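Dankwa Summer Play Club — FAQ for parents

Updated May 17, 2024. Same questions keep coming in so putting them all in one place. Read before you email pls.

Who is it for?
Kids 4 to 7. Not 3, sorry, even if the birthday is that week. License thing.

Where do I drop off?
Side door on the Landirex parking lot. Not the front — the front is the dentist. Bernice Ansah has the sign-in sheet. If somebody else is picking up, write their name on it in the morning. A text at pickup time won't do.

What does it cost?
$83 a week, second child same price. Snack included, lunch not. Checks or card, no cash. Refunds up to the Friday-before cutoff on your form, after that it goes to credit.

How many spots?
None in the morning group right now. Afternoon still has room. Waitlist goes in order, Jinfeng Tian runs it, and no she can't bump you up.

What do they do all day?
Outside first if the weather's OK. Then table time, story, snack, free play. Table time is sorting, matching, small building stuff, drawing. Colored cubes and a couple of plates will keep a five year old busy longer then you'd think. We don't do worksheets and there are no screens.

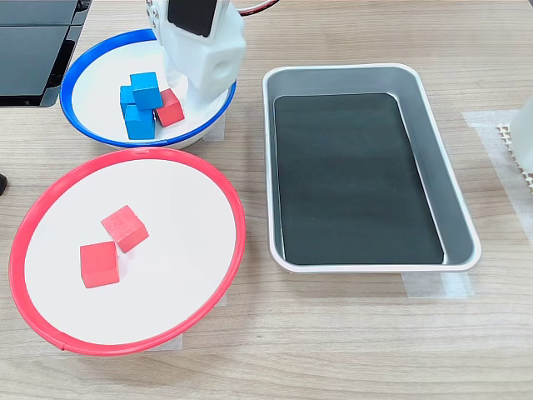 What should I pack?
Lunch, water bottle, hat, change of clothes. Sunscreen already ON please. Name on everything, including both shoes. Toys stay home.

Nuts?
No nuts at all. Sunflower butter is fine but label it or we have to toss it.

My kid cries at dropoff. Stay or go?
Go. Quick hug, say bye, go. Salamatu Nutsugah will call if it's not settled in a bit. Usually is.

Sick days?
Fever or throwing up = home until 24 hours clear. Runny nose ok. No makeup days.

What if I'm late?
Call the desk, ext. 666. First time no charge. After that it gets added to your bill.

Do you run in the fall?
Saturdays only, starting in October. Sign-up form isnt up yet — Katherine Mosquera will send it to everyone on the summer list, so don't unsubscribe.

Lost something?
Blue bin by the side door. Emptied at the end of every session.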